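Hamann Sets Equipment Plan for Garment Handling Work

The Hamann textile services group has approved a plan to buy 20 hand-held grippers for its garment handling project. The purchase will be made in two stages, with the first orders going out in March.
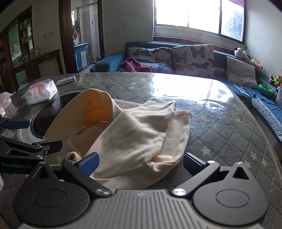
Theda Sauerland

February 23, 2025

Under the plan, 5 grippers will be bought first, along with spare finger pads and storage cases. The remaining 15 will be ordered after a review of repair costs and operator hours. Work on hooded and fleece garments will continue in home settings during the review.
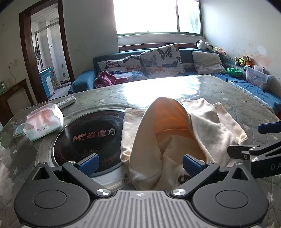
Funds for repairs have been set at 7 percent of the purchase price. Suppliers have 30 days to submit written bids, which must list delivery times and the price of replacement parts.

“We want to know the full cost of each unit before we commit to the larger order,” said Rainer Ackermann, head of purchasing. Bids should be sent to the Hamann purchasing office, attention Atieno Owino.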